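关于我们
Kimness 旅行与古迹研习社 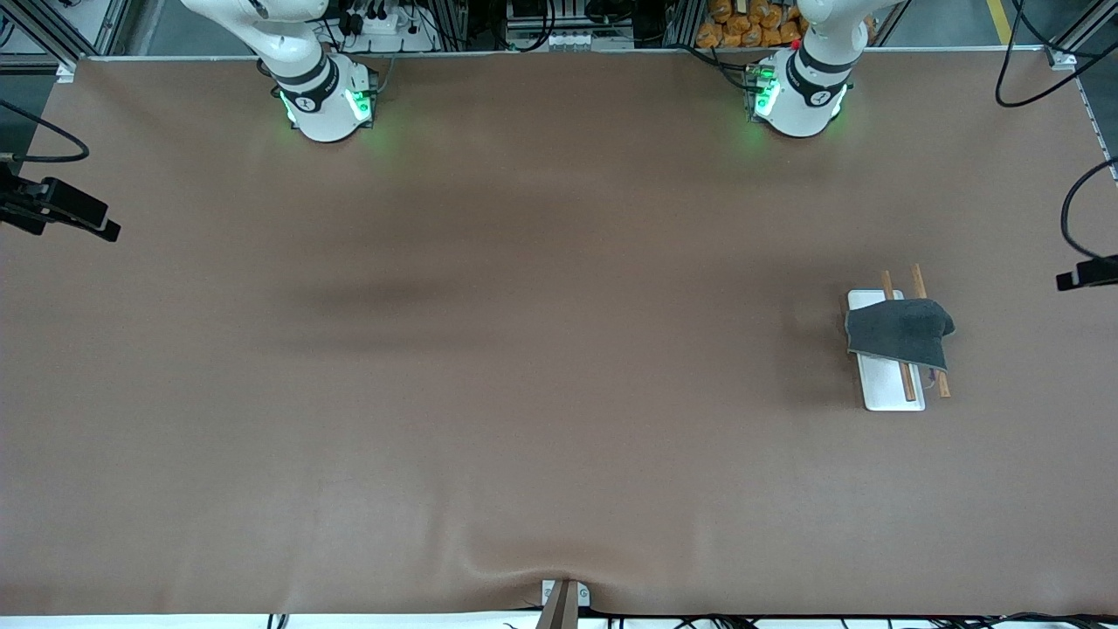

一张大桌，桌面为棕色

Kimness 是一家做古迹旅行的小公司，业务分两块：一块是带队出行，一块是编写行前读本和路线手册。我们去的地方以古城遗址、石窟、寺庙群、老驿道和旧港口为主，海滨度假和购物类行程不做，自由行代订机票酒店也不做。

公司最早是一个读书小组。组里的人下班后凑在一起读建筑史和地方志，读到后来觉得光看图纸不够，就开始自己约车、约讲解，去现场看。第一次出去走的是一条旧驿道，沿途有桥、有碑、有两座已经不住人的村子，三天下来大家的鞋都磨坏了，笔记倒是记了不少。那份笔记后来整理成一本小册子，在朋友之间传阅，陆续有人来问能不能跟着走一趟。问的人多了，我们就注册了公司，把这件事当成正业来做。

公司名字没有特别的含义，是当时备选名单里唯一没有被别人用掉的一个。

我们做什么

带队出行。每年的线路分春秋两季发布，夏季只开海拔较高的几条，冬季原则上不发团，个别气候合适的南方线路除外。一个团最多22人，满了就候补，不加座。超过这个人数，窄一点的洞窟和塔内通道就要分批进，后面的人在外面站着等，讲解也听不清楚。每个团配2名工作人员，一名负责讲解，一名负责车辆、食宿和应急，两人分工固定，讲解人员在途中不处理订房和结账的事。

行前读本。每条线路都有一本自己的读本，出发前寄到家里。内容包括历史背景、建筑名词解释、平面图、年表、参考书目，还有一份当地饮食和天气的说明。读本由我们自己编写和绘图，每年根据现场情况修订，遗址关闭维修、改了入口、换了参观路线，都会更新进去。不参加出行的读者也可以单独购买。

学校与单位研习。我们为中学、大学社团和单位工会设计短途的古迹研习，一般一到两天，地点在车程半日以内。课程可以按年级和专业调整，建筑系的学生以测绘和构造为主，中学生以观察和记录为主。这类活动单独报价，需要提前一个月联系。

讲座。每个月在公司一楼办一次，内容多是刚走完的线路，也会讲一些还没有开线的地方。讲座免费，座位有限，需要预约。

目前的线路

Ludemis 线。这是我们开得最久的一条，看的是一片河谷里的砖砌寺庙和塔群。行程九天，其中五天住在同一个镇子上，早晚出门，中午回旅馆休息。河谷白天很热，石板地面晒过之后烫脚，而当地寺庙要求脱鞋入内，所以主要的参观都排在上午十点以前和下午四点以后。这条线讲解的重点是砖砌拱券的做法、壁画的题材，以及历次地震之后的修补。修补的部分在当地一直有争论，有的塔顶是后来重砌的，样式与原貌有出入，读本里对每一座都注明了已知的修缮年代，查不到的就写查不到。

Niven 线。走一段山地老路和沿线的关隘、驿站、石桥，全程七天，每天步行四到六小时，行李由车送到下一站。路面有石阶、土路和少量碎石坡，下雨时石阶滑，需要自备登山杖。这条线对体力有要求，报名时要填一份健康问卷，近期做过膝关节手术的客人我们会建议改走别的线路。沿途住宿以村里的客栈为主，有两晚没有单间。

Zesovov 线。看一座旧港城和它外围的几处修道院遗址。港城的城墙保存得比较完整，城内有仓库、海关旧楼和商人住宅，外围的修道院大多只剩地基和半截墙。行程八天，步行量中等，适合第一次参加的客人。城里的档案馆允许小组预约看一部分旧海图，每次的时间只有一个小时，不能拍照。

其他线路每年有变动，以当季的线路单为准。有些地方我们走过之后没有再开，原因各有不同，有的是路况变差，有的是当地游客太多，停留时间被压得很短，看不了什么。

我们怎么安排行程

一天看的地方不超过4处。这个数字是走了几年之后定下来的。早年有一条线一天排过七处，到下午大家已经分不清哪座是哪座，晚上对照笔记时连顺序都说不准。现在的安排是上午两处，下午一处或两处，每处留出自由走动的时间，讲解结束以后不催人上车。

讲解在进入建筑之前先讲平面和年代，进去以后讲得少一些，主要让大家自己看。壁画和彩塑类的地点会提前发图录，现场光线暗，很多细节靠肉眼看不全，有图录可以对照。手电筒要用不伤颜料的冷光型，由我们统一准备，部分遗址规定禁止使用任何照明，以当地管理方的要求为准。

晚饭后有半小时的答疑，自愿参加。当天答不上来的问题会记下来，回去查资料，查到之后写邮件回复全团。

餐食以当地菜为主，素食、清真和过敏要求请在报名表里写清楚。住宿选在离遗址近的地方，条件以干净安静为准，不保证星级。有些小镇晚上会停电，读本里有说明。

我们不进购物店，不安排自费项目，行程单上写明的门票、车辆、住宿、讲解和大部分餐费都包含在团费里。小费按各地习惯，在行前说明会上会讲清楚数目。国际机票由客人自行购买，我们会告知建议的航班时段，抵达当天安排一次统一接机，错过这一班的客人需要自行前往旅馆，路线写在读本最后一页。

对遗址的态度

古迹经不起太多人踩踏和触摸。参加我们的团，有几条规定必须遵守：不攀爬塔身和墙体，不触摸壁画，不捡拾地面上的砖瓦和陶片，不使用无人机。有些地方过去允许登塔看日出，现在已经禁止，我们在禁令之前就取消了登塔的安排，日出改在附近的土坡上看。

讲解人员在每处遗址会先说明当地的规定。两次提醒之后仍不遵守的，当天剩余的参观不再参加，费用不退。这一条写在合同里，签约前请看清楚。

我们每年从团费里提取一部分，用于资助线路沿线的小型维护工作，比如疏通排水沟、清理墙头的灌木、补做指示牌。这些工作由当地有资质的单位来做，我们只出钱，不派人动手。每笔支出的用途和收据扫描件可以向公司索取。

当地的合作方

每条线路都有固定的当地合作方，包括司机、客栈和持证的本地讲解。外地讲解熟悉建筑和年代，本地讲解熟悉现在的用法：哪座寺庙还有人供奉，哪天有庙会，哪口井仍在用。两边配合着讲，内容才比较完整。合作的车辆每年检查一次证照和保险，司机每天驾驶时间不超过八小时，山路不夜行。

与合作方的账目在团结束后十五天内结清。我们不向客栈和餐馆收取返点。

资料室

公司一楼是资料室兼讲座室，二楼是编辑和绘图的地方。资料室现有藏书1387册，以建筑史、考古报告、游记和旧地图为主，其中一部分是读书小组时期留下来的，封底还有当时各人的编号。图书可以在室内阅览，不外借。考古报告和大开本的图录放在靠里的柜子里，取阅请找值班人员。复印按页收费，旧地图不能复印，可以在不开闪光灯的情况下拍照，只限个人使用。

历年的行前读本在资料室都有存档，旧版和新版放在一起，想了解某处遗址前后变化的读者可以对照着看。早期的几本是手绘平面图，比例不太准，后来都重新画过。

参加过出行的客人如果愿意把自己的速写、照片或笔记留一份在资料室，我们会登记编目，注明作者，未经本人同意不用于宣传。

适合哪些人

参加的客人年龄跨度很大，从大学生到退休人员都有，大多数人没有专业背景。事先读过读本会轻松很多，不读也能跟上，只是名词要多问几遍。未满十四岁的孩子请选择学校研习或专门的亲子短途，长线的步行时间和讲解时长对孩子来说不合适。

想拍出大量照片的客人，请先看一下行程安排。我们在每处停留的时间不算短，但不会为了等光线调整全团的时间，三脚架在多数遗址内不能使用。

单独报名的客人可以选择拼房，也可以补房差住单间。拼房只按性别和作息安排，无法保证其他条件。

报名与退改

线路单发布后开始接受报名，春季线路在上一年秋天发布，秋季线路在当年1月发布。报名需要填写报名表、健康问卷并支付定金，名额以定金到账的先后为准。

出发前六十天以上取消，定金全额退还；三十天到六十天之间，扣除已经产生的订房和门票费用；三十天以内取消，按合同中的比例退还。可以转让给他人一次，受让人需要重新填写健康问卷。因天气、道路或遗址临时关闭造成的行程变动，我们会用同类地点替换，替换不了的，退还相应门票。

人数不足时，最晚在出发前四十五天通知，客人可以改到下一期，也可以全额退款。

旅行保险由公司统一购买基础险，高山线路需要客人自行加购包含救援的险种，出发前交保单复印件。

编辑与绘图工作

读本的文字由内部编写，写完之后请熟悉该地区的人审读一遍，有不同说法的地方两种都写，并注明出处。年代和人名的译法尽量统一，书后附有对照表。发现错误的读者请来信告知页码和依据，确认后会在下一版改正，并寄一本新版表示感谢。

平面图以公开发表的测绘资料为底，结合现场记录重画，只标参观需要的部分，不能作为工程或学术测绘使用。学校和社团如果要在课堂上使用读本里的图，来信说明用途即可，不收费，请保留出处。

合作与招聘

我们长期寻找能写能画的编辑，以及有带队经验的行程人员。讲解岗位需要先跟团一次，再试讲两处，通过之后签约。兼职和全职都有，出差较多，一年里在外的时间将近四个月。应聘请寄简历和一篇自己写的遗址记录，字数不限，最好附平面草图。

出版社、书店和学校如需批量订购读本，请与办公室联系，可以开具发票。

联系与来访

资料室周二至周六下午开放，讲座当天延长到晚上九点。法定节假日闭馆，带队季节人手少的时候也可能临时调整，来之前请先打电话确认。门口不能停车，附近有公共停车场，步行过来五分钟。

咨询线路请用本站的留言表，一般三个工作日内回复。已经报名的客人如有急事，请拨打合同首页上的电话，出行期间该号码全天有人接听。

本页更新于 16/05/2018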